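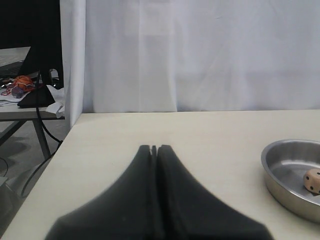 Lambros Tzavaras thinks I should stop paying for Griltix and go back to phoning the clerk's office, the way he did through the whole Kowalczyk trial. He wrote to tell me so in capitals. I had already paid for the year, so he gets a review instead.

Griltix is a docket tracker. You give it a case name and it pings your phone whenever something is filed or a hearing moves. I set it loose on the Kowalczyk fraud case at the Dradport courthouse in February and let it run until sentencing.

It is fast. The motion to exclude the bank records hit my phone before the defense lawyer had found her car. The search box forgives bad spelling, a kindness to anyone typing "Kowalczyk" on a bus. Filings open in a clean reader, and you can mark up a page without the whole thing jumping back to the cover sheet.
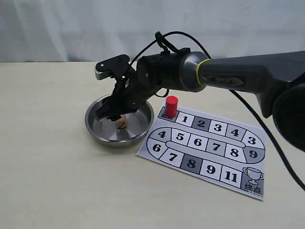 Robotic arm and steel bowl on a pale tabletop.

Now the complaints. Griltix sent me 118 alerts over the trial, and one of them was for a change to the courthouse parking rules. It cannot tell a sealed filing from a missing one, so both show up as "Coming soon!" with a little hourglass. I watched that hourglass for most of an afternoon. The plain-English summaries are best skipped. Mine announced that the defendant had been "granted a continuance of two years," when the judge had put things off until after lunch.

Export is worse. All 2210 pages of the case file came out as a single document, sorted by file size. Pameck, the older rival, looks like a tax form but sorts by date and lets you mute a case after 30 days of silence.

I'm giving Griltix 3 out of 5. Keep it for the alerts, read the filings yourself, and turn off the summaries under Settings, then Display, then More Display. Lambros, the clerk's line was busy when I tried it.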